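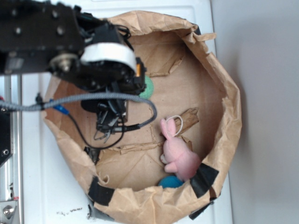
The arm over a paper-lined bin, with the pink bunny and two felt balls still to go.

A Morning at Aluvum

I have toured enough plants to know the order of things. You get a badge, you get a vest that was cut for a larger person, and you get coffee from a machine that is older than anything you're about to see. Aluvum in November did all of this well. The vest went to my knees.

Aluvum handles returns for toy and gift shops. Boxes come in the back, somebody works out what is in them, and whatever can be sold again goes out the front. There are 93 people on the day shift and until last spring every one of the sorters among them spent the shift bent over a bin. The newer part of the building has 22 robot stations, and those were what I'd driven out to look at.

I expected something large and yellow behind a fence. The arm I stood next to was black, all plates and brackets and round screw heads, with a fat gray braided cable looped across the front and a band of white tape on one segment. It had two fingers. Its bin was brown kraft paper, rolled at the rim and held together with black tape. I have seen school projects with more tape, but not many.

In the bin lay a pink plush bunny on its back, ears up, with a piece of torn cardboard partly under it. The green felt ball was partly hidden beneath the arm and the blue one sat under the bunny's feet. I got quite attached to the bunny.

Casimiro Escobar led the tour. He sorted by hand for years and now looks after a row of stations, a job that comes with a tablet and a chair. He likes the chair. He is less sure about the tablet, which buzzes whenever an arm can't make up its mind. Soft things are the trouble, he told us. A box has corners and a bunny has opinions.

When the tablet buzzes, a person looks at the picture and taps the spot where the fingers ought to go. On a good day the whole floor handles 4000 items, and on the day before our visit 914 of them needed a tap. The man from Cordero, who was on the tour because his company is thinking of buying, wrote that down and underlined it twice. Casimiro watched him do it and said that the number used to be a lot worse, and that he had been the one tapping.

I asked what had changed for the people, and got two answers. The one upstairs had slides. Nobody was let go, backs are better, and everyone who wanted training got it. The one in the break room was longer. Backs are better, they agreed on that. But sorters used to work in pairs across a table and talk all day, and now they sit a row apart and listen for a buzz. One woman said she missed the arguing. Another said she had moved to the row by the window to get away from the arguing, and would I please not put that in.

Pay went up a step for station work, though it took until the second round of talks. The night shift is still all hands and no arms. It has its own microwave and a waiting list.

After lunch there was a talk by Wondedska, who supply the software, and I learned the phrase "grasp confidence," which I plan to use about my own knees. Humico had a table by the door with pens. I took two.

Tours run in the morning only. Park behind the building, wear flat shoes, and ask for Casimiro's row if they give you a choice.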